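Return to Ownership: Keeping Bans and Public Opinion in Celebrity Animal Cases

Student project report, Media and Law module
Edgars Siliņa
Submitted Feb 13, 2025

1. Subject

The project looked at how entertainment news sites report on well-known people who have been barred from keeping animals. The main case was the singer known as Venckus, whose horses were removed from a yard at Plundbridge. The court set a keeping ban of seven years. Coverage rose sharply last June, when an application to end the ban early was lodged.

2. Material

Articles were collected from 13 sites, giving 85 items in total. Reader comments were left out, except where an article quoted them. Items were stored in Hullix and coded by hand under four headings: legal status, welfare, career and family. An item could carry more than one code.

Coding was done in the Lunwood building during the autumn term.
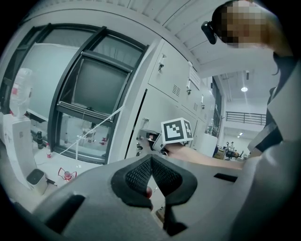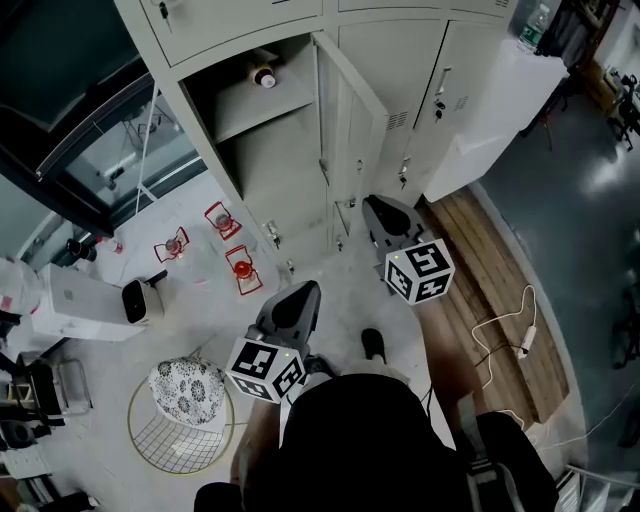
3. Results

Career was the most frequent code. Most items named a tour or a record before they named the offence. Only 15 items stated the length of the ban correctly. Several confused a ban on owning with a ban on keeping, although the order covered both, and two described the application as an appeal.

Welfare appeared mostly in quotations from charities, usually near the end of an item. The later condition of the horses was mentioned in seven items.

Reader polls were common. The usual wording asked whether the singer "deserved" another chance. The test before the court was different and concerned conduct since the order and the present risk to animals.

4. Limits

One person did all the coding, so agreement between coders could not be measured. Deleted articles could not be recovered. Two sites changed their headlines after publication, and the later version was used in both cases.

5. Further work

The same headings could be applied to local newspapers. A draft coding sheet for this is in Appendix B.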